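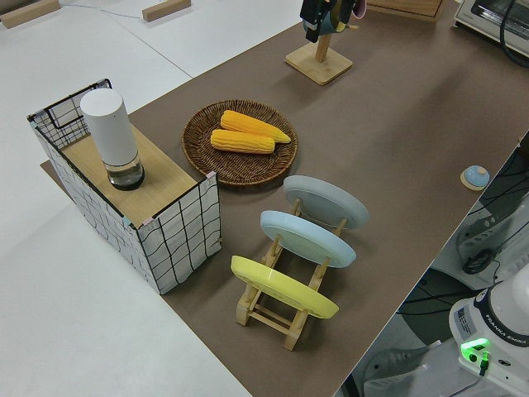 4. Adding a cemetery to your Cidonach record book

Use one entry for each burial ground, even if two share a road.

1. Open Places and choose New Cemetery.
2. Enter the county and the nearest town.
3. In Directions, start from a fixed point such as a courthouse or post office. Give every turn, with mileage to one decimal.
4. Enter the number of marked graves. Put unmarked graves in the second box.
5. Select Save.

Note: The Directions box holds 124 words. Move anything longer — gate codes, landowner contacts — to Access Notes.

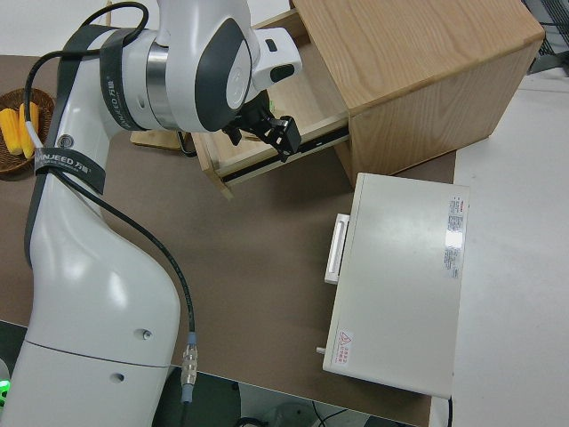

Robotic arm at an open cabinet drawer.

Caution: Deleting a cemetery also deletes its grave list. You have 15 days to restore it from Removed Items.

To record a family plot inside a larger cemetery, see section 2.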